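Food Science for Cooks, Session 4: Searing, Resting and Other Things You Were Told
Instructor: Efe Amadi
August 2022

Read before class. Bring a pan you know well and a thermometer you have checked in ice water.

1. "Searing seals in the juices"
It doesn't. Weigh two steaks, sear one, leave the other pale, and bring both to the same internal temperature. Weigh them again. The seared one usually loses as much as the other, sometimes a bit more. You can hear the juice leaving: that hiss in the pan is water. Searing is worth doing for flavor, and the browning needs a dry surface, so pat the meat first.

2. "Take it out of the fridge to warm up"
Many recipes ask for 20 minutes on the counter. Put a probe in a thick pork chop and watch how little the center moves. I would drop this step. What does help is leaving the chop uncovered in the fridge overnight with salt on it, and even there I'd like to see better side-by-side tests than the ones in most cookbooks.

3. "Always rest the meat"
Partly true. A rested steak leaves less liquid on the board. Whether it tastes juicier to a person who hasn't been told which is which is another matter. In our December class, with Faustino Ocampo carving and plates marked only by number, the tasters split almost evenly. One small class proves very little, so don't quote us. Carryover cooking is easier to defend: a large roast keeps climbing after it leaves the oven, and you have to plan for that.

4. "A marinade goes all the way through"
Salt travels. Most of the rest stays near the surface. Slice open a chicken breast after a night in soy and garlic and look at how deep the color goes. Acid left too long turns the outside chalky. If a recipe wants 44 hours in lemon juice, ask what the author was hoping for.

5. "Lava stone cooks more evenly"
Stone holds heat and gives it up slowly. It also takes a long time to heat and has hot spots like anything else. Sellers rarely give surface readings from more than one point. Ask for them.
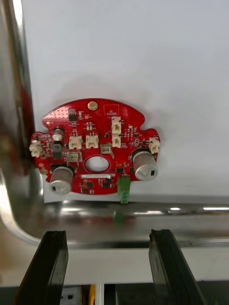

Homework

Pick one rule from a recipe you cook often and test it. Change one thing only. Cook both versions on the same burner, get someone else to plate them, and taste at least 3 times before you write anything down. "It seemed better" is not a result. Half a page is plenty.

Reading: chapter 4 of the course pack, skipping the sidebar on cast iron, which repeats the sealing story.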